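Section 4: Setting Up Your Desktop

Your Vimimden is standing, the legs are level, and the motor hums. Now comes the fun part! A height-adjustable desk moves every day, so the things on top of it need to be happy riding up and down with it.

What you need: a soft cloth, the 6 cable clips from bag C, and whatever you plan to keep on the desk.

1. Lower the desk all the way and wipe the top with a barely damp cloth. Let it dry before you put anything down.

2. Put your lamp in place first. It has the longest cord and it decides where everything else goes. A back corner is best - left if you write with your right hand, right if you write with your left.

3. Run the lamp cord down behind the desk and clip it under the top. Leave 14 inches of slack below the last clip.

4. Add one open box or tray for the small stuff. Keep it shallow enough to see the bottom.

5. Raise the desk slowly to standing height and watch the cords the whole way up. If one goes tight, stop, lower the desk, and give it more slack.

6. Once you like a height, hold the memory button until the display blinks twice.

CAUTION: Keep the total load under 200 pounds. Never sit on the desk or lean on it while it is moving.

CAUTION: Move chairs, bins and pets clear before you press a button. Chair arms are the usual thing to get caught under the top.

NOTE: The Linex power strip mounts under the back rail with the two long screws in bag D. The older Prunetti strip also fits, but it needs the spacer.

Choosing a layout

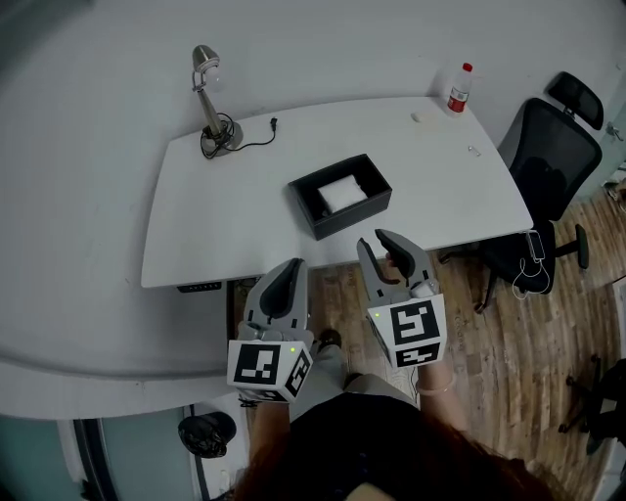 A nearly bare desktop is a wonderful place to start, and you can live with one for a week before adding more. Try the box in the middle while you sort, then slide it to one side when you want to write. A silver lamp with a round base goes nicely at the upper left, and if its cord is still coiled around the base with the plug lying on the desktop, go back to step 3 before you raise anything. Drinks are fine too, but pick a bottle with a cap - the red-capped one at the upper right is the right idea. Clips and other tiny things belong in the box.

For taller monitors, see the arm chart on page 22.

Guide text: Gunnlaugur Hviid. Last revised July 6, 2023.

14 comments
22 shares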